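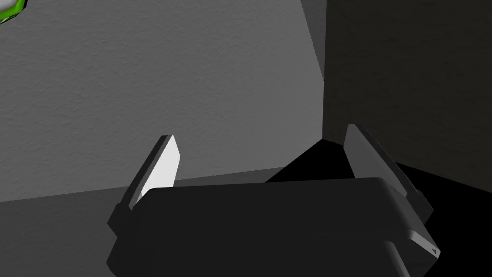 Dining Room Operations
Unit 4: Room Layout, Side Work and the Flow of Service
Instructor: Iolanda Caldeira
Sutter Hall, Room 573

Reading for this unit: course packet, chapters on floor plans and station assignments. Students should bring the blank floor plan distributed with Unit 3.

1. Purpose of the unit

The previous unit dealt with the menu and its effect on staffing. This unit considers the dining room as a working space. A dining room has to seat guests in comfort, and it also has to allow servers, bussers and runners to move between the kitchen and the tables during the busiest part of the evening. Most layout problems arise where these two demands meet.

By the end of the unit, students should be able to read a floor plan, divide it into stations, place service stands, and write a side work list that can be followed by a new employee without further instruction.

2. Terms

Cover: one guest served at one meal. A table of four guests who each eat one meal counts as four covers.

Station: the group of tables assigned to one server for a shift. Some houses use the word "section." The two mean the same thing in this course.

Turn: one complete use of a table, from seating to reset.

Service stand: a fixed or movable piece of furniture in the dining room that holds clean flatware, napkins, water pitchers and condiments. Also called a side stand or waiter's station. The second name is avoided in these notes, as it is easily confused with the term above.

Side work: all duties of the service staff that are not carried out at a guest's table. Opening side work, running side work and closing side work are listed separately.

Deuce, four-top, six-top: tables for two, four and six guests.

3. Main and secondary aisles

Main aisles carry traffic in both directions and connect the kitchen door to the far end of the room. Secondary aisles run between tables and are used by one person at a time. When drawing a plan, mark the main aisles first and fit the tables around them. Students often begin with the tables and then look for a path through what is left, and the resulting plans tend to have a narrow point near the kitchen door.

Chairs must be drawn in the occupied position. A chair pushed in under a table takes up very little floor, and a chair with a guest in it takes up a good deal more. Plans submitted with all chairs pushed in will be returned for correction.

Local fire and accessibility codes set minimum widths and must be consulted for any real project. The plans prepared in this course do not replace that step.

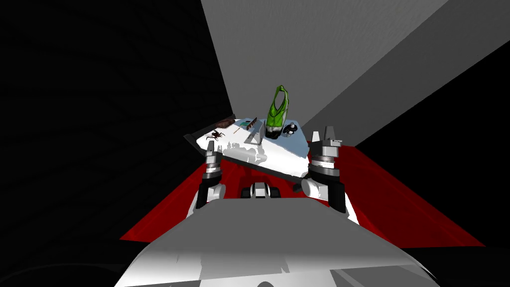

How many tables should be placed in one station?

The number depends on the style of service and the size of the tables. A server in a casual dining room can usually handle more tables than one in a formal room, where courses are served separately and the table is cleared and reset between them. It is better to compare stations by the number of seats than by the number of tables, and to check that each station has a fair share of the seats guests tend to ask for.

4. Case: the Galtel Dining Room

The Galtel is a hotel restaurant with 50 seats on a single level. The kitchen door is at the north end and the host stand is at the south end, beside the lobby. The original plan placed one large service stand against the east wall. Servers assigned to the west side crossed the main aisle every time they needed flatware or water, and they did so at the same moment that runners were coming out with hot food.

The manager considered three changes. The first was to move the large stand to the center of the room. This would have shortened the walk for everyone but would also have cost the restaurant a four-top. The second was to add a small stand on the west wall, stocked from the large one before each shift. The third was to leave the furniture alone and give the west side to the most experienced server.

The second change was adopted in November. It added one item to the opening list and one to the closing list, and the station chart was left as it was. The restaurant later moved two deuces away from the kitchen door, a change that had been suggested by the hosts, who were often asked to reseat guests there.

For discussion: What would the third option have meant on that server's day off? Which staff members should be consulted before a plan is changed, and at what point?

5. Work surfaces during service

Service stands, pantry tables and tray stands should be set up before the doors open and kept in the same order throughout the shift. An employee who reaches for a spoon should find it in the same place at the end of the night. Items that belong to guests, such as a forgotten scarf or a pair of glasses, are taken to the host stand and are not left on a work surface. 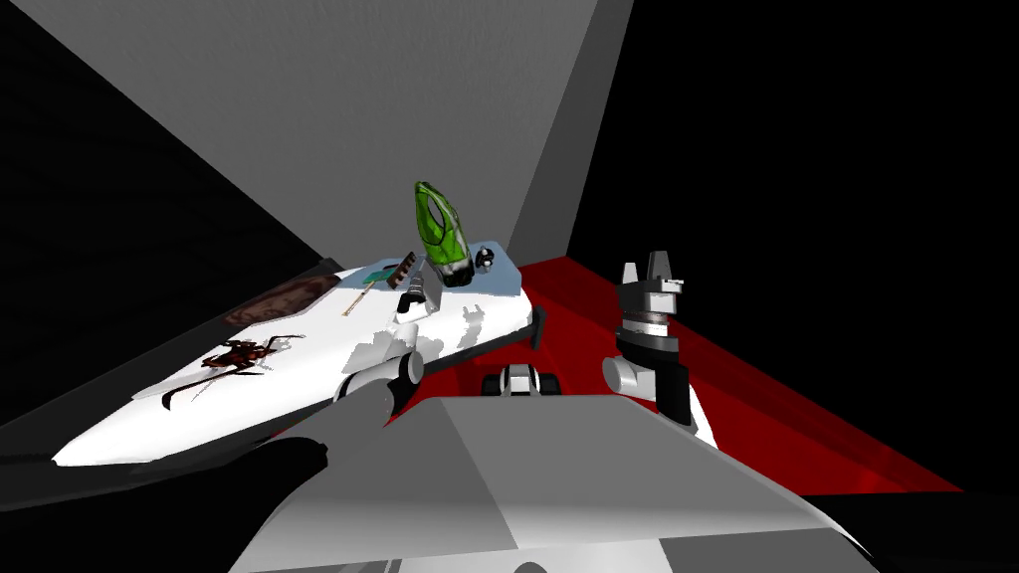

Figure 4.1. Long white tabletop, widening away from its narrow end.

The work surface closest to the kitchen door collects the most clutter. Running side work should name the person who clears it and the time at which it is cleared. A list that says "keep area clean" assigns the duty to no one in particular. Compare the Trurora packet list, in which each line begins with a station number.

6. Trays

Large oval trays are loaded with the heaviest items near the center and the lighter items toward the rim. Cups and bowls with handles are turned so that the handles do not extend past the edge. Covered plates may be stacked if the covers are made for that purpose. Glassware is carried separately on a small round tray lined with a nonslip mat.

A tray is lifted from the knees, with the back straight. It is lowered to a tray stand and never to a guest's table. Before unloading, the server should turn the tray so that the first plates to be served are on the near side, and should take items alternately from both halves so that the load stays even.
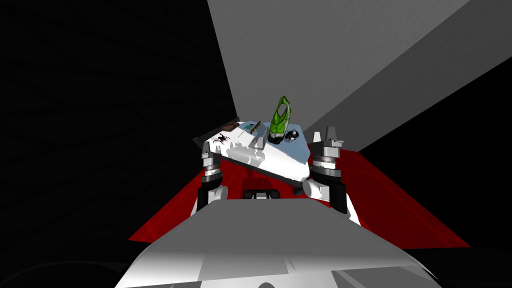

Figure 4.2. Tray in a tilted position.

Practice will be held in the training dining room. Closed, flat shoes are required – sandals and heels are not permitted on the service floor.

7. Assignment

Prepare a floor plan for a restaurant of 2000 square feet, dining room and kitchen combined. The kitchen position is marked on the Nerus worksheet and may not be moved. The plan must show:

main and secondary aisles
all tables, numbered, with chairs in the occupied position
station boundaries
at least one service stand
the host stand and the guest entrance

Attach an opening side work list and a closing side work list, each on a separate page. Each duty should be written as a single instruction beginning with a verb.

The assignment is worth 30 points. Plans may be drawn by hand, provided that a ruler is used and the scale is stated. Late work is accepted only by arrangement with the instructor before the class meeting at which it is due.

Next unit: Reservations and seating control. Read the section on pacing and bring a copy of your completed plan.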